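Sorting Mum's vitamins into a pill organiser – how do you all do it?
Home & Family > Everyday Organising

zubaida_a
Posted February 5, 2021
Hello everyone, hope you're keeping cool. I've taken over filling Mum's weekly organiser and I'd love to hear your routines. I start by clearing the table, then it gets a wipe, and I still find crumbs and specks after all that!

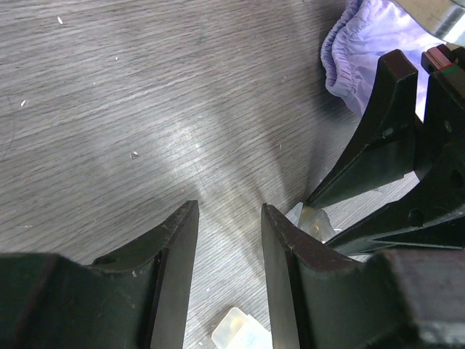 Grey table, a few white bits still on it

Once I'm happy with the table I put the bottles and the organiser out together, and I like the compartments separated so I can see what I'm doing. 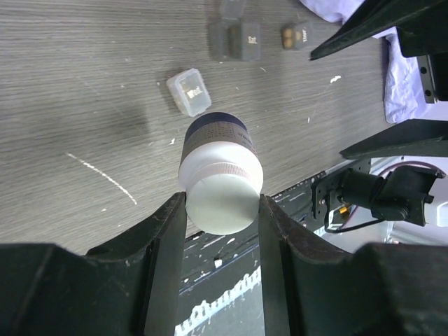
Re: Sorting Mum's vitamins

sirketti
Lovely thread, Zubaida. I'd keep the compartments joined, myself – my dad mixed up Tuesday and Thursday for a good 2 weeks before we noticed. Which vitamins is she on, if you don't mind me asking?

zubaida_a
Oh, your poor dad! It's a vitamin B one with biotin, zinc and selenium. The label is mostly Chinese, which suits Mum better than it suits me, but there's pinyin under the name and I'm getting quicker at it.

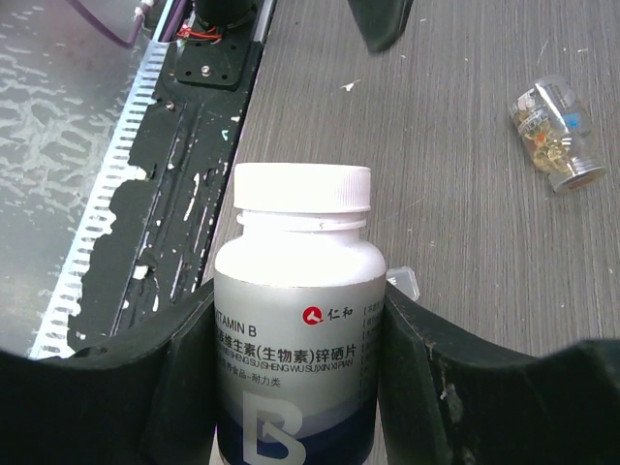

The vitamin B bottle, navy at the bottom of the label

Daichi Sasaki
I'm going to disagree with the whole idea, sorry. I leave everything in its own bottle with the label on, and write the day on a calendar when it's taken. Do ask your pharmacist before you move anything, as some tablets don't like being out of their bottle.

sirketti
Fair point on asking, Daichi, but with 13 bottles in the cupboard a calendar would finish me off. Filling the box takes me roughly 40 minutes a month, with a cuppa and the radio on.

zubaida_a
Thank you both, I'll ring the pharmacy on Monday. My one other habit is turning a bottle on its side to go over the small print before I open it – my eyes aren't what they were. 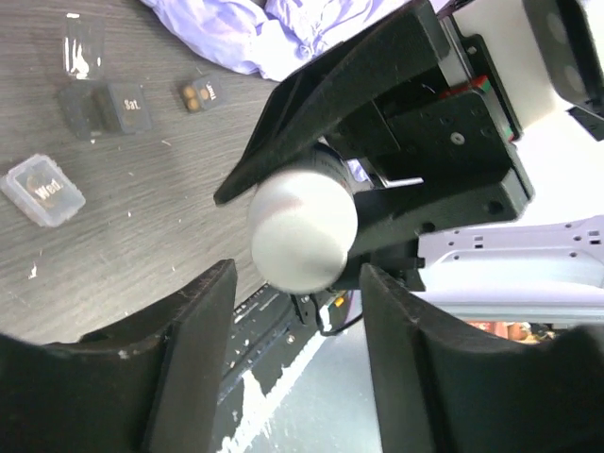

White cap, small blue print on the label

Daichi Sasaki
Good habit, that one. A magnifying glass in the drawer helps too.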